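The Little Grey Drawers: a tea corner gallery

25 Nov 2019

Well, I finally did it! After months of balancing my mug on the windowsill I've given our shared kitchen at Sukholm a proper tea corner, and since a few of you asked for pictures after my March grumble about the mess, I've put some up. The grey drawers came from a clearance sale at Drilden (90 dollars, and another 15 to get them delivered, which I thought was pretty fair). Kimutai Simiyu helped me get them up the stairs and has earned free biscuits for life.

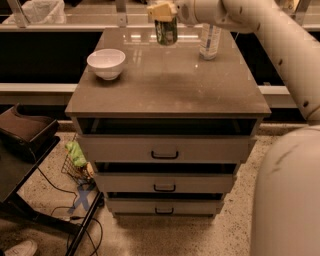 White bowl at the front, jar and bottle towards the back. I love how the top picks up the ceiling lights.

The bowl is my favourite bit. I found it at the Grerelmont market with a whole box of odd saucers, and it's just the right size for used teabags or a couple of mandarins, depending on who gets to it first. I went back and forth on the colour of the drawers (my heart was set on something yellow) but grey goes with everything and I've stopped sulking about it.

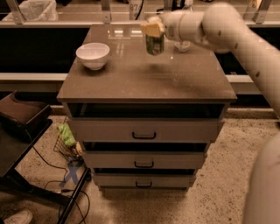 As for the drawers themselves, teaspoons and strainers live in the top one, tea towels in the middle, and the bottom one is for all the things people swear they'll take home. I'd like labels on them eventually. Ismael Meireles has very neat handwriting, so he's been volunteered! The shiny top does want a wipe every day or two, and a soft cloth with a drop of dish soap has been fine so far. Please don't use the scratchy side of anything on it.

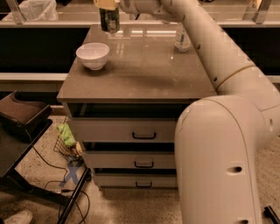 Next on my list is a little shelf for the mugs, and maybe a hook or two for the oven mitts. If you've got a spare tin with a lid that closes properly, bring it in and I'll find a home for it. More pictures once the shelf is up.

We use cookies to remember your visit. Accept | Settings

Contact | © 2019 Sukholm Kitchen Pages | Back to top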